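Where do old baptism records end up when a church closes?

Parvathi Gowda
My grandmothers church (Bosmont Chapel) merged with another one and the building got sold. Need her baptism entry, the book started in July I think. Who keeps these?? 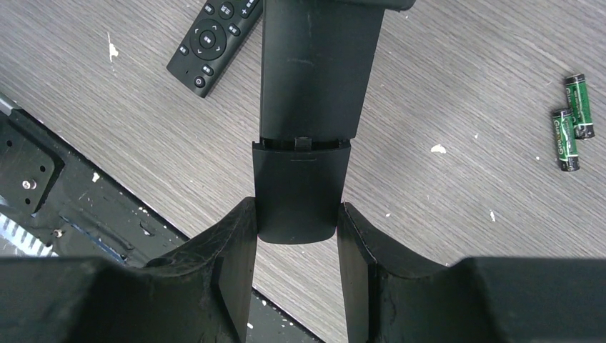

Already called the new congregation 2 times, no reply.

Kondik
Try the denomination's regional office first. Closed churches usualy hand the registers over. Ask for the register by church name, not family name. Mine was entry 2052, took a while to find.
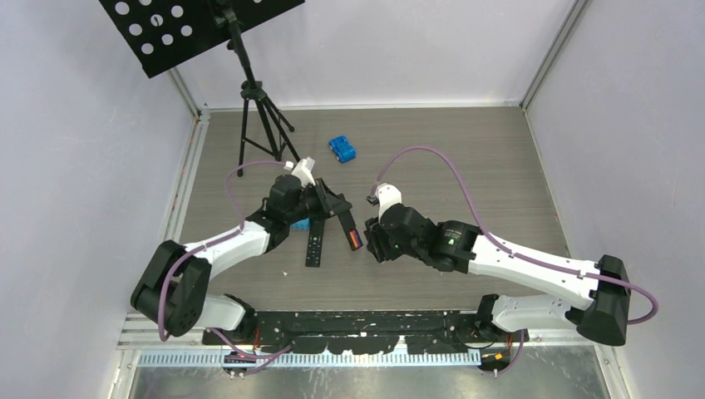

Remote and small blue block on the floor

pavero3178
county library maybe? no idea really. ours had a box of church stuff, mostly picnic programs

Catacutan
Second the regional office. Write, dont call. Put in her full name, parents names and a rough year.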